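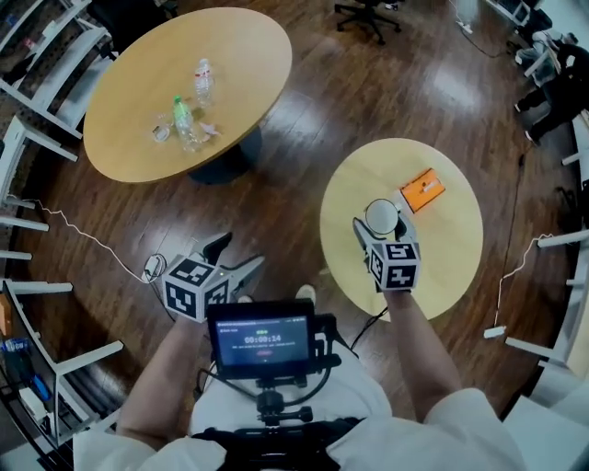
*Two round tables, with water bottles on the one at the back.*

# "I Would Like to See the Other 900": A Pelvic Floor Physical Therapist on Kegel Trainers

The box says stronger in two weeks. The app says you are in the top third of users your age. The physical therapist I spent an afternoon with says she has a drawer full of these things, most of them handed over by patients who wanted to know why nothing had changed.

She has treated pelvic floor problems for most of her working life, first in a hospital and now in a small practice called Hollenstein. She asked me to leave her name out of this. The companies that make the trainers send her samples, she said, and a few of them send her lawyers' letters.

I came in doubtful about the gadgets. I was also doubtful about her, because a person who charges for hands-on treatment has her own reasons to run down a device you can use on the couch. I said so early on.

"Sure, ask me that," she said. "If a $200 gadget fixed people, I'd lose some appointments. I'd also have a much shorter waiting list, and I could live with that."

The gadget she hears about most right now is the Ollik, a small silicone trainer that sits in the vagina and sends squeeze readings to your phone. You squeeze, a dot goes up. The ads lean hard on a survey of 227 customers, most of whom said they leaked less after using it.

"Read the small print under that one," she said. "They sent the survey to over a thousand people. So 227 answered, and I would like to see the other 900. Maybe they're all dry and happy and too busy to fill out a form. Maybe it's in a drawer."

There was no comparison group either, she pointed out. Plenty of women improve in the months after giving birth whatever they do, and a survey like that can't separate the trainer from the calendar.

I asked whether the exercises themselves work. On that she was much less grumpy. Pelvic floor training has decent research behind it for stress leaks, the kind that come with a cough or a jump, and she teaches it every day. Her complaint is with selling it to everyone as a first step.

"Some of the people who come to me are too tight," she said. "They have pain with sex, or they can't start peeing, or tampons hurt. Somebody told them their floor was weak and they've been squeezing for months. The app gives them a gold star for it. What they need is to learn how to let go, and the dot only goes up."

A trainer can't tell the difference very well, in her view. It measures pressure. If you bear down or hold your breath and push with your stomach, some of them will read that as a good squeeze.

"I had a patient with a lovely score," she said. "Best numbers I'd seen. She was pushing the whole time."

Then there is the private data. Ollik's sign-up form asks about births, periods, sex and leaks before it shows you a single exercise. She wasn't sure what happens to the answers, and after reading the privacy page twice I wasn't either. It says information may be shared with "partners." It doesn't name them.

So what should a person do who leaks when she laughs and has no practice like Hollenstein nearby? I pushed on this, since "see a specialist" is easy advice from inside a specialist's office – and not cheap.

She agreed it was a fair complaint. Her answer was to start with whoever you already see for checkups and ask for the muscles to be checked by hand, which takes a few minutes. Ask whether you're squeezing the right thing. If you are, you can do the exercises for free, lying down at first, and give them about three months.

"And if you like a gadget because it reminds you, fine, buy it," she said. "I have patients who do better with a reminder. A phone alarm is also a reminder."

She had one firm warning. Blood in your urine, new numbness between the legs, a bulge you can feel or see, or pain that's getting worse should go to a doctor, and no app should be part of that decision.

I asked if she had ever changed her mind about a device. She thought for a while. Years ago she'd dismissed pessaries, the old-fashioned supports that hold things in place, as something for her grandmother. Now she suggests them to runners.

"So I've been wrong," she said. "Show me a proper trial of the Ollik, with the dropouts counted, and I'll read it over lunch."

I wrote to the company asking if such a trial was planned. The reply thanked me for my interest and included a discount code.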